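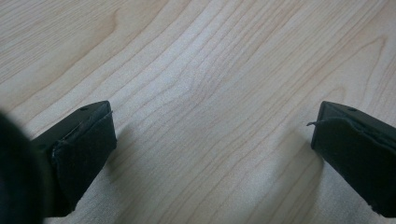 Pad condition is checked at the start of every shift and again each time the gripper has been dropped, lent out or cleaned. Work over a bare, well-lit surface with the fingers open and nothing between them, and look at the inner faces first. A loose strand standing out from one pad, or a corner lifting from the finger body, counts as a Class 2 finding under the Rarner site rules. Creases alone do not, but write them down.

4.2 Checking the pads

1. Power down any logging and set the trigger lock.
2. Open the fingers all the way.
3. Look along each pad from tip to base. Use a lamp if the pad is in shadow.
4. Press a fingertip along both long edges. The pad should not slide.
5. Trim a loose strand flush with the small snips. Do not pull it.
6. If a corner lifts, take the gripper out of use and fit a new pair of pads (section 4.3).
7. Close the fingers slowly and check that the tips meet squarely.
8. Enter the result on form 3281 with your initials.

Note: Pads are always changed as a pair, even when only one is worn. Mixed pairs grip unevenly and the Nileck bench will reject them.

Note: The service limit is 3000 closing cycles. Pads that reach it are replaced whatever they look like.

CAUTION: Do not glue a lifted corner back down. Glue creeps under the pad and hardens — the next pad will not sit flat.

CAUTION: Keep your free hand clear of the gap when the trigger lock is off.

Work surfaces at Windside must be smooth, clean and free of grit. Wipe the surface before the check and keep tools off it until the form is filled in. Grippers waiting for pads go on the red shelf with a tag.

Questions about findings go to Despina Tănase. The form was revised in May, so recycle any older copies.

4.3 Replacing the pads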